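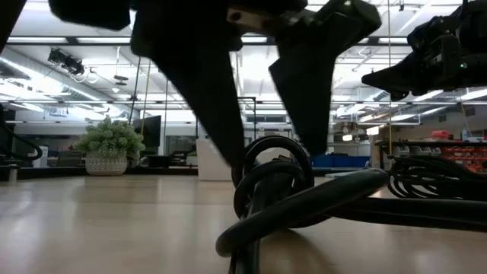

Thick black extension cords have a mind of their own, and anyone who keeps more than two of them in a workshop will know the Saturday feeling of wanting one cord and lifting out all of them. I put up with that for years before I got serious about it, and I'm passing along what has worked for me (with thanks to Thaddäus Steiner, who taught me the over-under coil one rainy afternoon and was very patient!).

Start by unplugging both ends. I mean it, even if you're only tidying. Then spread the pile out on a clean stretch of floor and loosen it with your hands, pulling the loops outward a little at a time. Don't yank on an end. Yanking turns a lazy tangle into a real knot, and a rubber cord holds a knot like you wouldn't believe.

Once you have a loose end, work it back through the heap and lay the freed part off to one side. A 100-foot cord takes me 10 minutes if I'm not in a hurry, and I usually have the radio on.

Now for the coiling. Please don't wind it around your elbow! That puts a twist in every turn, and after a winter of it the cord will stand up in stiff loops and refuse to lie flat. Make the first loop the ordinary way, then roll your wrist so the next one goes under, and keep alternating. It feels clumsy for the first seven or eight loops and then your hands get the hang of it. Keep the ends outside the coil, or you'll pull one through and be right back where you began.

If a cord is already kinked, leave it somewhere warm for an hour or so, stretched out straight, and try again. January in an unheated garage is no time to argue with rubber.

While it's all in your hands, wipe it down with a damp rag and a drop of dish soap, keeping well away from the plugs, and let it dry before you put it up. Feel for nicks as you go. A cord with a cut in the jacket goes in my "do not use" bucket, and tape doesn't get it out again.

Tie each coil in two places with hook-and-loop straps and hang it on a wide peg, longest cords at the back. I write the length on a bit of masking tape near the plug.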